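Brown sauce marks on white plates, and water on a wood table - help!
Home > Kitchen > Cleaning and Stains

Posted by plumjam_117 on September 2, 2018
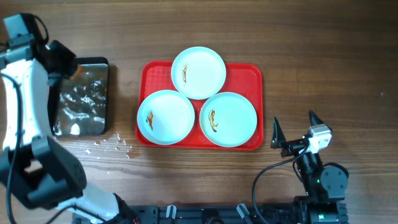
So I let dinner plates sit way too long again (my own fault, I know) and the sauce has set like varnish. I rinse, I scrub with the green side of the sponge, and there's still a brown shadow in the middle. The plates are from Stosero, white with the tiniest bit of blue-green in them, and I'm scared of scratching the glaze. Do I soak them? For how long? Also, I wash up on a tray on the table when the sink is full, so the wood gets splashed. Does anyone have a trick for that, or am I slowly ruining my table?

brikumton_baker
Soak them, yes! Warm water, a squirt of dish soap, and leave them alone for half an hour. Then make a paste of baking soda and a little water and rub it on with a soft cloth - not the green side of the sponge, please, that stuff is what dulls a glaze. I have a stack of white plates I bought at a church sale in April that looked hopeless and they came up beautifully. If one has a thick shiny blob of sauce, lift that off first with an old plastic card so you aren't just smearing it around.

On the table, wipe up drops as you go and dry it with a second towel. Mine has an oil finish and I redo it when water stops beading. If yours is varnished you can skip the oil, it'll just sit there and get sticky.

zokeck2
dishwasher. hot cycle. done

Eskildsen_Lane
I'd check the bottom of the plates before doing what zokeck2 says, some of them aren't dishwasher safe. Agree on the baking soda. For the splashing I put an old bath towel under the whole tray, folded double, and hang it over the tub afterward. It's ugly but I've done it for years and my table is fine. What finish is on yours?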